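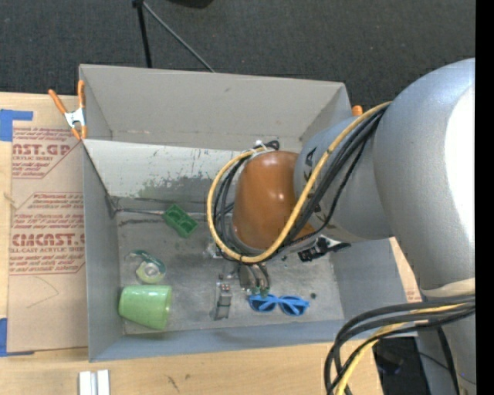 Bin-picking cell back in service at Cikstead after cable and bin work

The small bin-picking cell at the Cikstead workshop is running again after two days of maintenance in March. The work covered the cables on the arm, the gripper fingertips and the way the grey bin is held to the bench.

The cell is used for picking mixed household items out of an open bin, and had logged 1511 picks since its last service when staff noticed the gripper signal dropping out. The fault showed up only when the wrist was turned well over to one side, usually while the arm was going after something low in a corner. The arm would stop, the controller would report that it had lost the gripper, and a restart would clear it until the next awkward reach.

A worn connector on the gripper lead was found to be the cause. It was replaced with a spare from the Zotton store, and the lead was re-run along the arm with the others. The cables are now gathered with a tie near the wrist joint and left in a wide loop, which gives the wrist its full turn without pulling on the plug. An earlier layout had them held tighter to the arm. The workshop says the loop does stick out a bit and has to be watched near the bin walls, so the approach path into the bin was raised slightly to suit.

Clamping was looked at as well. The bin had been creeping along the table over a long shift, and by late afternoon picks near the divider were landing off centre. Spring clamps are now used at the sides of the bin, and its position is checked against the saved one before each run. The bin itself has been kept. Its coating is worn and the floor is well scratched, but it is sound, and a shiny new floor would have meant setting the vision system up again from scratch.

After the repair the cell was put through 142 test picks with the usual sort of contents, including a plastic cup, a tape dispenser and a pair of sunglasses. The gripper signal held throughout. There were 7 missed picks, most of them on the sunglasses, which tend to slide when a fingertip touches a lens first. Those misses were put down to grip settings and will be dealt with separately.

A short checklist now hangs beside the controller. Operators are asked to look over the cable ties at the start of the day, turn the wrist slowly by hand control to both ends of its travel, and wipe down the fingertips. Anyone who finds a tie loose is to stop the arm and fix it before carrying on, and to write it in the log.

The same changes will be made to the cell at Plandidow, which has the same arm and an older set of cables. Parts have been ordered through Cuesta and the work is expected to take a day. Until then the Plandidow cell will stay at reduced speed, with the wrist kept to a smaller range of turn.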